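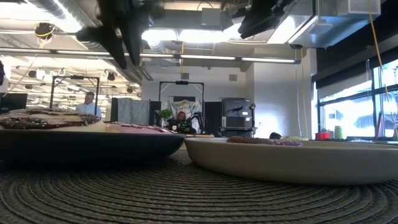
Figure 3. Frosted and glazed pastries on two shallow plates of different color, placed on a dark woven placemat.

4. Shared Food and the Timing of Breaks

4.1 Background to the measure

The first part of this study looked at where employees sat and how far they walked to reach a kitchen or seating area. Distance explained some of the variation in how often people took breaks, but it did little to explain when they took them. Two floors with almost the same layout could show very different patterns, with one group leaving their desks in small numbers all morning and another leaving together at set times. Interviews from the pilot stage pointed to food that was put out for everyone as a possible factor. This section reports on that question.

We use the term "shared food" for any item placed in a common area and understood to be free for anyone on the floor to take. The term covers baked goods of the sort shown in Figure 3, as well as fruit, bread, and leftovers from catered meetings. It does not cover food sold from machines, food kept in a refrigerator under a person's name, or meals ordered by a team for its own use. Coffee and tea were available at all sites throughout the study and are treated as a constant.

4.2 Sites and participants

Data were collected at three workplaces, referred to here as Nalia, Bedard, and Utulow. Nalia is a design office on a single open floor. Bedard handles insurance claims and occupies two floors joined by an internal stair. Utulow is a records and translation service in which many employees work partly from home. A fourth site, Berrada, took part in the pilot but moved to a new building before the main study began, and its results are left out of the tables.

A total of 128 employees agreed to keep a break diary. Of these, 104 returned diaries complete enough to be used. Losses were highest at Utulow, where several participants changed their office days partway through the study. Participants noted the start and end of each break, where it was taken, whether they spoke with anyone, and whether that person belonged to their own team. They were told that the study concerned breaks in general. Shared food was one of eleven items on the diary form and was given no special place on it.

Each site also had a coordinator who kept a log of shared food. The log recorded the time an item was put out, the place, and the time at which the last of it was gone or cleared away. Coordinators were asked not to bring food themselves and not to encourage others to do so. At Bedard, the log for the upper floor was not kept during the first week of February, and diary entries from that floor and week were removed.

4.3 Results

On days with shared food, break times moved closer together. The effect was clearest in the morning. At Nalia, 58 percent of first breaks on such days began within half an hour of the food being put out, compared with 41 percent in the same part of the morning on other days. Bedard showed a smaller change in the same direction. At Utulow the pattern was weak and depended on how many people were in the building, so that a busy Wednesday without food could look much like a quiet day with it.

The number of breaks per person did not rise at any site. Participants appear to have moved a break they would have taken in any case. Total time away from the desk was slightly longer at Nalia and unchanged elsewhere. This is of some practical interest, as managers interviewed at the pilot stage had often assumed that food in common areas would lead to more time lost.

Conversation across teams was more common on food days at all three sites. The increase was greatest among employees who had been in their post for less than a year. In the comments section of the diary, newer staff often wrote that food gave them a reason to stand in the kitchen without feeling that they were waiting for someone. Longer-serving staff wrote more about the food itself, and in several cases about the person who had made or bought it.

Location mattered as well. Food placed on a counter beside the coffee machine drew people for short visits, and many returned to their desks with a plate or napkin. Food placed on a table with chairs nearby drew fewer visits, but they were longer and more likely to include a person from another team. At Bedard, items left on the lower floor were rarely taken by upper-floor staff unless a message had been sent – a result in line with the findings on stairs in Section 3.

4.4 Limits of the findings

Three points should be kept in mind. First, shared food was not assigned at random. People tend to bring it on birthdays, after vacations, and at the end of a large piece of work, and these occasions may draw colleagues together with or without food. We compared logged days that had a stated occasion with those that did not, and the morning effect remained, though it was smaller.

Second, the diaries rely on memory. Participants were asked to fill them in twice a day, but the form of many entries suggests that some were completed in one sitting. Start times were often rounded to the nearest quarter hour. This does not favor either kind of day, but it limits how finely the timing can be read.

Third, the diary did not ask about diet, health, or religious practice. Some employees do not eat the sweet items that make up most of what was logged, and a small number wrote that they avoided the kitchen when such items were out. Ismail Younis, who coded the written comments, identified this group as one that deserves separate study. Their breaks were not shorter than those of their colleagues, but they were more often taken alone or outside the building.

The next section considers how these patterns relate to the seating plans described earlier, with attention to teams whose members sit on more than one floor.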